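**Household Sorting Project — Section 2: Lids and Batteries**

The Horkden group sorted toys, loose batteries and storage boxes in one room. Each box was to be matched with its lid before anything was put inside.

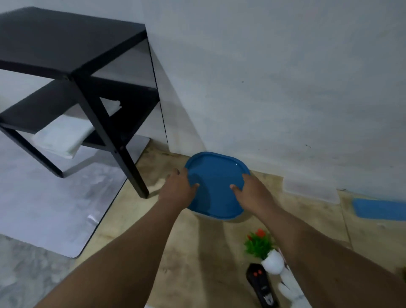 Lids were matched by shape first, then by color. Battery toys were handled separately. The procedure was to open the compartment, take out the cells and keep the cover with its toy.
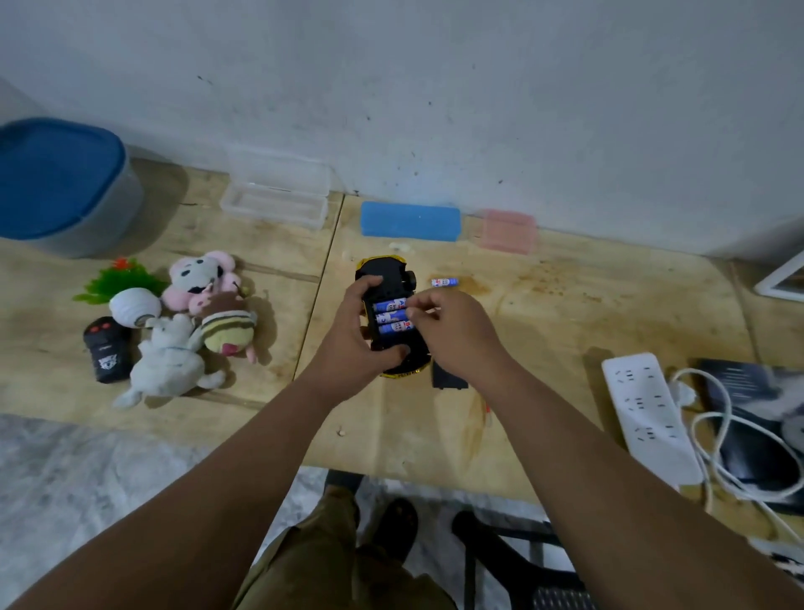

Priit Strazds asked whether cells from different toys should share a case — mixed charge levels would make later use unreliable. The group agreed to add a tester in January.

Loose cells go in a lidded case.

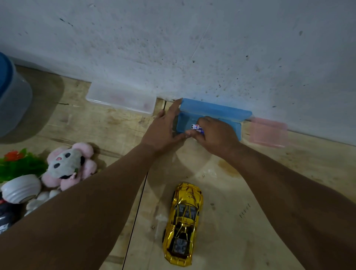 Plush toys are listed in Section 3.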